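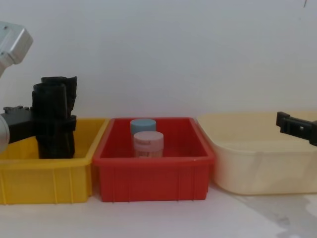

On whether sorting is solved: I'd say no, and the grip is where the hours go. Rigid jars are the easy half. A crumpled black thing like the one in the yellow bin offers no fixed edge, so the gripper closes on whichever fold it meets. Our planner treats every item as a box, and for soft goods the box is wrong.

Rajitha Mondal wrote:
> Zirkeo logged 1365 picks at Rornport. Does that
> count as doing the chore, or do we still need a
> person standing by?

A person, for now. I would want the figures split by soft and rigid before quoting the total.

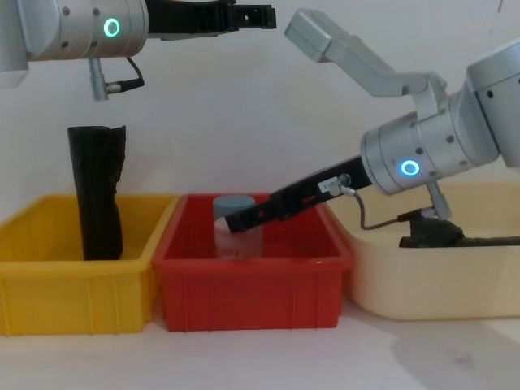 The split also decides cycle time. Allent allows 9 seconds per item, and regrasping cloth takes more than 4 of them. Vilém has the logs and can post both columns to the list.

Ho-yin Tsang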